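About Sirent

Sirent builds and supports two-arm tabletop workcells for handling small, soft and irregular objects. The main product is the Ninumeck bench cell. Everything else on this site — spare fingers, cable sets, the Crichton task service — exists to keep those cells in use.

The company started in January with one bench in a rented unit at Kisgate. We still assemble there. Cells leave the building fully wired and aligned, and the same people who assemble them answer the support mail.

What we supply

A Ninumeck cell consists of two arms on a common metal front rail, a marble-patterned work surface, and an enclosure on aluminum extrusion. Each arm carries a two-finger gripper. Wire shelves and baskets hang on the enclosure and can be moved or removed with hand tools. Arm spacing is set before shipment and should not be changed without repeating the alignment procedure in the manual.

Customers send us the objects they care about, or a list of them, and we set up the cell for trials before an order is confirmed. Most lists are household or stationery items. Soft goods are the usual request. Foam, paper and cloth change shape under the fingers, and a grip setting that suits a rigid block may be wrong for a folded sheet.

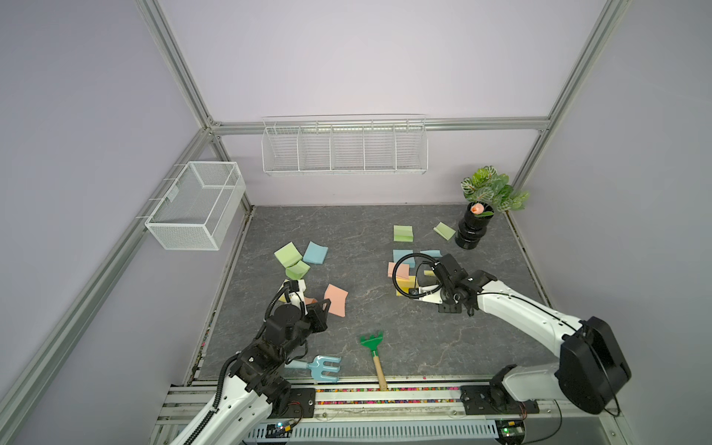

Ninumeck cell with foam sponge pieces and two garden hand tools on the work surface.

Trials are run under the Crichton service. A standard Crichton order covers 12 object types and 3000 grasp attempts, split between the left and right arms. The customer receives the raw logs, a table of results by object type, and the gripper settings used. Failed attempts stay in the logs. We do not publish customer results, and we do not quote a success rate for objects we have not tried.

Smaller orders are accepted. The minimum is 700 attempts, which is enough to compare two finger shapes on a short list of objects and not much more. Lead time for either size is 20 working days from the date the objects reach Kisgate.

Paper pads are charged as a separate object class. A pad can be held as a block, by its edge, or by the top sheet alone, and the three are logged separately. 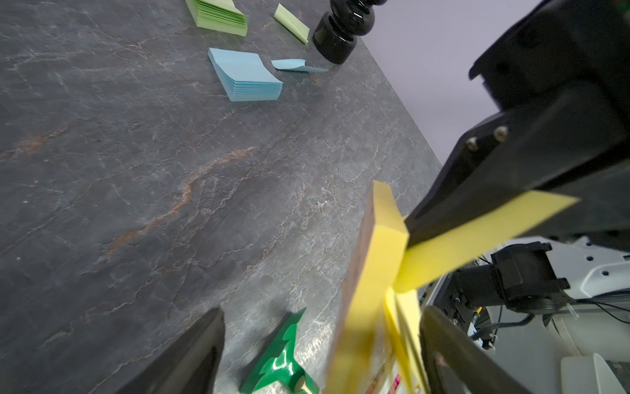

Thickness is entered for each pad at the start of a run, and pads are replaced when the sheets no longer lie together. Loose notes are treated as single sheets and need the thin fingers.

What we do not do

We do not sell arms without a cell. We do not handle food, glass under load, or anything powered. Mobile bases are outside our range, and we have no plans to add them.

Support

Every cell includes one year of remote support and one set of replacement fingers. Cable sheaths are wear parts and are listed on the spares page. When writing to support, include the cell number, the software version and the log file from the affected run.

Visits to Kisgate are by appointment. Use the contact form and state which objects you would like to see handled.

Page last revised July 16, 2024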